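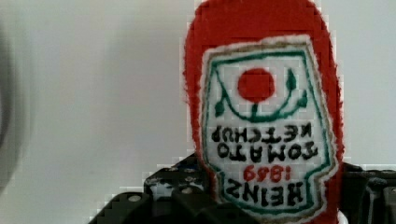

Plush ketchup bottle with an embroidered label

Cleaning Soft Toys and Play Kitchen Pieces

Play food gets handled more than most things in a house. It goes in mouths, under sofas and into real food. Most of it cleans up well if you sort it by material first and don't rush the drying.

Sort before you wash

Empty the whole play kitchen onto a table and make piles: fabric, hard plastic, wood, metal, and anything with a battery. Check fabric pieces for a care tag. If the tag is gone, treat the piece as surface wash only until you know what is inside it. Squeeze it. Polyester fill springs back and can usually be washed. Beans, pellets, cardboard stiffeners and squeakers should stay out of the machine.

Fabric and plush

Shake the piece outdoors, then go over it with a lint roller or the brush end of a vacuum. Test the color with a damp white cloth on a spot that doesn't show. Red and dark green are the usual ones to bleed, and white trim next to them will pick it up.

For surface washing, put a teaspoon of mild dish soap in two cups of lukewarm water and whisk it until you have suds. Use only the suds. Work them in with a soft toothbrush, in short strokes, and go lightly over embroidery so you don't lift the threads. Wipe with a cloth wrung out in plain water. Repeat until the cloth comes away without soap.

For machine washing, use a zippered mesh bag, cold water and the gentle cycle. Two or three small pieces to a bag is plenty. Skip fabric softener, it flattens the pile.

Roll the wet piece in a towel and press. Don't wring it. Dry it on a rack with air on all sides and turn it every few hours. A thick toy can feel dry outside and still be damp in the middle, so give it an extra day before it goes back in a bin. When it is fully dry, raise the nap with a clean pet brush or an old toothbrush.

Ketchup, juice and other real spills

Scrape off what you can with a spoon. Rinse from the back of the fabric if you can get at it. Dab on a little dish soap, wait ten minutes, rinse with cold. Avoid hot water on tomato stains until they are gone. A faint orange mark that is left over will often fade on a sunny windowsill, but bring the toy in after an afternoon or the rest will fade too.
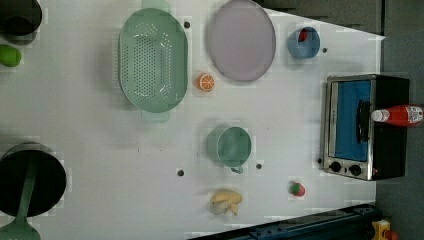 Skaltuso Neighborhood Center – Toy Library and Family Room

Hard plastic

Wash in warm soapy water with a bottle brush. Colanders and strainers trap dough and dried paint in the holes. Soak them for half an hour, then push the bits out from the back with a wooden toothpick. Hollow fruit and vegetables often have a small hole or a seam that lets water in. Wipe those instead of dunking them. If one already sloshes, stand it seam down on a towel overnight, and throw it out if you see black specks inside.

Sticker residue comes off with cooking oil. Rub it in, leave it 15 minutes, wipe, then wash with soap.

Wood

Wipe with a barely damp cloth and dry right away. Sand rough edges with 220 grit. If the wood looks chalky, rub in a thin coat of food-grade mineral oil and let it sit overnight before buffing.

Pots and pans

Metal play pots can take ordinary dish soap and a nylon pad. Dry them well around the rivets and handles, where rust starts. Nest them with a paper towel between each one if they are going on a shelf for the season.

Anything with batteries

Take the batteries out first. Wipe the outside with a cloth that has been dampened and wrung hard, and keep it away from the battery door. White crust on the contacts can be cleaned with a cotton swab and a drop of white vinegar – let it dry completely before new batteries go in, and put the screw back in the cover.

Returning sets to the library

Please bring play kitchen sets back clean and dry, in the bin they came in. A missing piece is fine, just write it on the card. Set 174 is due for a full check in July and can't be reserved that month. Questions about cleaning: extension 2661.

Page updated 29 December 2022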